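We use cookies to remember your preferences. By continuing to browse you accept our cookie policy. OK

Bring back the long lunch

September 20, 2023

I ate lunch standing up again yesterday. Five minutes, one hand on the fridge door, the other holding half a bagel, and my phone going off on the counter. I'm not proud of it! And I'd bet plenty of you did the same thing (or skipped it and had chips at four).
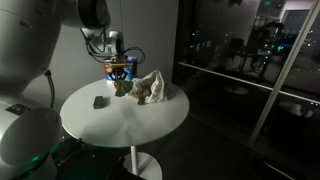
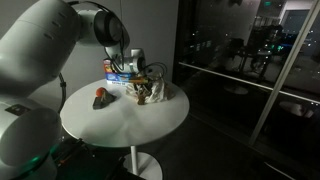

Going by the replies to my June post on the same subject, I'm not the only cranky one. Flikier wrote that a long lunch is fine for people who don't have to pick up kids, and that an extra half hour at noon just means getting home half an hour later. Fair enough, and I've chewed on that one all summer.

But I still think we've got the trade wrong. When I worked at Prinitz we had a full hour and people took it. We sat down, we argued about movies, somebody always had too much potato salad. Then the hour got cut to 27 minutes (who picks 27?) and within a few weeks everyone was eating at their desks, crumbs in the keyboard, answering email with a fork in hand. Did we go home earlier? Nope, same time as ever, only grumpier.

So what I want is pretty small. Put lunch back on the calendar as a real thing, an hour, and don't let anyone book over it. If you have to leave at a set time for your kids, then leave, and let the dumb three o'clock meeting be what gets cut. I can't think of one of those I'd miss.

And eat with somebody once in a while. It doesn't have to be fancy, soup is great, leftovers are great. I've been trying it on Fridays with my neighbor and we mostly complain about parking, but I go back to work in a much better mood and I don't raid the cookie jar later. Next week it's my turn to cook, and I'm making chili.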